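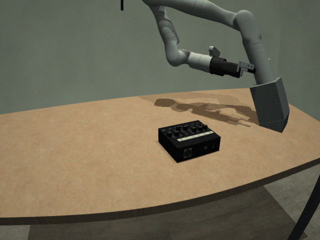

By Mirela Trindade, September

Load the mixer model, then set the arm to its start pose with the fingers open and clear of the table. Keep this pose for both grippers.

1. Set the finger friction and save it with the run.
2. Run 20 grasps per gripper at 1000 solver steps each.
3. Log slip at the fingertips – not at the wrist.
4. Swap to the Sarlow fingers and repeat.

Discard the first 2 runs after a swap.

Comments

Kelly Haworth: Does step 3 need the Pliltik plugin?

Mirela Trindade: No.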